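Student Robotics Project: Progress Report to the Prata Fund
Clusescombe Technical College, Engineering Department
Prepared by Celeste Calado, project lead
March 2023

Summary

The Prata Fund awarded the department a second-year grant so that students on the robotics course could work with a two-armed robot. This report covers the work done since the last report, the state of the equipment, and what is planned up to the end of the grant in July.

There are 5 student teams in the project this year. Of those, three have finished the picking unit and moved on to the handling unit. The other two are still on picking, mainly due to a timetable clash with their machine shop classes. All teams are expected to be on the same unit by the end of the term.

Picking unit

The first unit asks students to bring the gripper to a part on the floor, grasp it and move it to a set position. We dropped the tabletop version used last year. Working at floor level makes students plan for the whole reach of both arms, and most of the early programs failed at exactly that point: the gripper path was fine but the second arm was in the way.

Work areas are marked on the carpet with yellow tape. Parts vary in shape. The black fan-shaped part has been the hardest for every team, as the thin slats give the fingers very little to close on. Team three got past this by approaching from the hub side and now has the best results in the group.
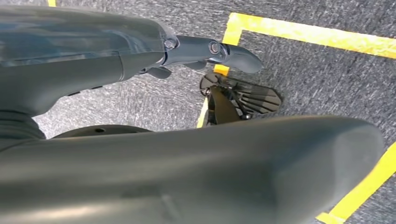

Results to date

Each team runs a fixed block of 50 attempts and logs the outcome of each one. The best team completed 66 percent of its block. A failed attempt is one where the part is dropped, missed or left outside the marked area. Students write a short note on every failure, and these notes have been more useful in class than the scores.

The most common cause of failure was the approach angle. The second was a gripper that opened too late. Both can be fixed in the student code, and teams are given time to make changes and repeat the block.

Handling unit

The handling unit moves the work up off the floor. Students have to control two arms close to each other, keep a safe distance between the links, and bring the fingers to a position without touching anything on the way. We ask for a dry run with the gripper open before any part is introduced. Teams have to show a clean dry run to the instructor before going further.

Camera placement came up as a problem here. With the camera near the wrist, the nearest arm link fills a large share of the view, and students found it hard to judge distance from the video alone. They now check the wrist view against a second view before each move.

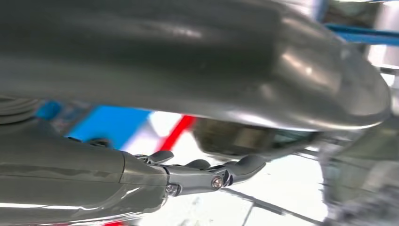

Open gripper beside the second arm, handling unit.

Space and equipment

The project continues to use the indoor workspace at Bultiddale. It is a bright room with a wall of windows, and the blinds can be lowered when glare affects the cameras. The blue steel frame is in place, with a white car standing inside it. Desk space is limited, so coding and bench work are done in turns.

The car will be used for the last unit, in which the robot has to reach into an open cargo area. Students have started on measurements and a written plan. No robot work on the car is scheduled until all teams have passed handling.

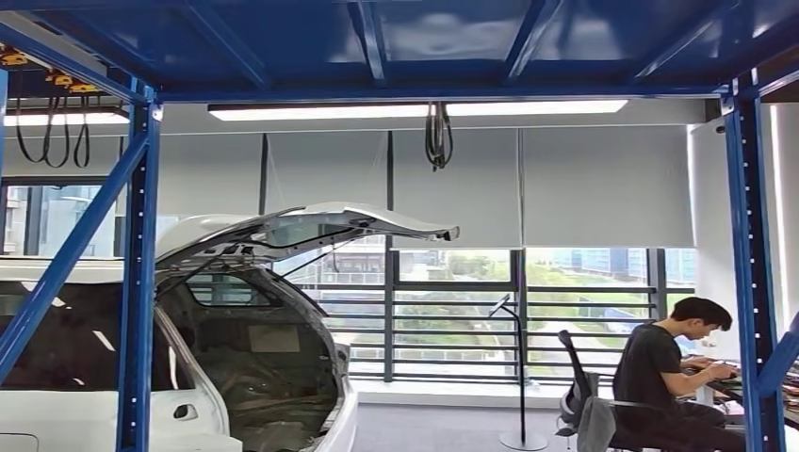

Will the car unit be finished within the grant period?
The plan is to complete it by July, with a reduced version ready if the two slower teams need extra weeks on handling.

Maintenance and spending

Spending is within budget. The largest item this period was a service visit from Turnach, who inspected the joints and replaced worn fingertips. We have also bought tape, spare fasteners and clear plastic covering for the arm. The covering adds a little bulk and students have had to allow for it in their clearance figures.

One week of lab time was lost to a faulty power supply. The unit was replaced under warranty at no cost to the grant, and the lost sessions have been rescheduled.

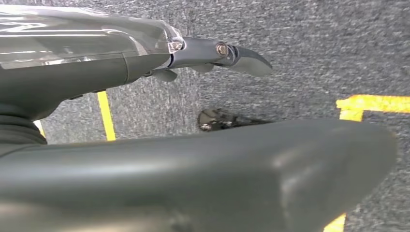 Next steps

The two remaining teams will complete their picking blocks first. The other teams will use that time to finish their handling dry runs and begin logging attempts with parts.

We ask the fund to approve moving the unspent travel money to replacement parts. The regional event we had planned to attend was canceled, and fingertips are wearing faster than we budgeted for. A revised budget sheet is attached.

The final report will include the full attempt logs from each team and a copy of the course materials. Questions on this report can be sent to Celeste Calado at the department office.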